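Unit 2: Color and the eye
Course notes, N. Yazdani

Welcome back! Color is my favorite part of this course, so bear with me if I run over. The big idea for the week is that color gets made twice, once by light bouncing off a surface and again in your head. A green plate sends back mostly the middle of the spectrum, and your three kinds of cones turn that into "green" by comparing notes with each other.
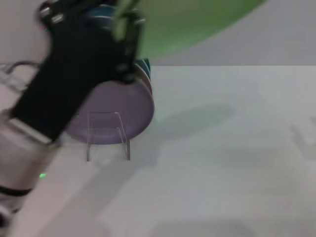
KEY TERMS

Hue: the family a color belongs to (red, green, blue and so on).
Value: how light or dark it is.
Chroma: how strong it is. Grays have almost none, and that makes them so much fun to study!

Grays are hardly ever plain. Look for a warm, slightly pinkish patch toward the upper left of the next picture, and a cooler, bluish gray down the right side. Small shifts like these are easy to miss until you go hunting for them, and then you see them on every wall and sidewalk.

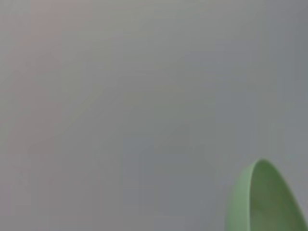

For next time

Read Nikolaidis, chapter 2, and stop at page 40. Bring one gray thing from home and be ready to argue about whether it is warm or cool. We meet in Ritberg 213.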